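How to clear a bed that has turned into a shelf

In a one-room place the bed is the biggest flat surface, and small things end up on it all day. Mine had a plastic bag, a remote, a couple of boxes, my phone and a stuffed toy on it by noon last Saturday. Clearing it takes me 7 minutes if I follow the same order each time.

What you need: one shallow tray, one bag for trash, and a clear chair or countertop.

Step 1. Pick up anything with a screen or a battery first. Phone, earbuds, remote. Put them on the tray. These slide into the gap by the headboard as soon as you pull on the sheet.

Step 2. Gather small parts and loose hardware into one container. Don't sort them yet. If something has wires, lay it on top so nothing pulls.

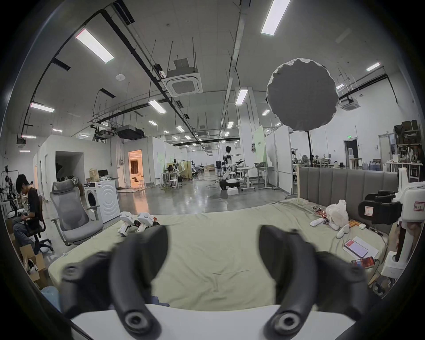 Step 3. Open every bag and box before you decide where it goes. Throw out empty ones. I once gave away a box with a charger still in it.

Step 4. Move soft things last. Toys and pillows can sit on a chair until the sheet is done.

Step 5. Pull the fitted sheet tight, starting with the two corners at the headboard. If your headboard is padded, run a brush down the seams while you are there. Crumbs collect in them.

Step 6. Shake any cloths or towels over the floor, not the bed, and put them straight in the washer.

Step 7. Take the tray to the counter and empty it. If you leave it full, it will be back on the bed by evening.

Réka Szűcs wrote in to ask about storage under the bed. I use two flat bins from Inholm, one for cables and one for tools. Measure the height under your frame before you buy, and allow for the lid.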